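Theda and I split the demos for Drullus between us, 25 each, all done in simulation with the handheld controller. My first few were awful! I kept twisting my wrist too early and the arm copied me (of course it did), so I binned those and started again. 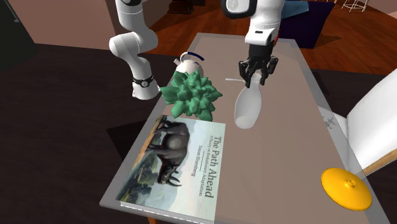 The simulated arm holding the white bottle by its neck.

By April I'd got the hang of tilting slowly, and Theda was still quicker than me at the grasp – very annoying.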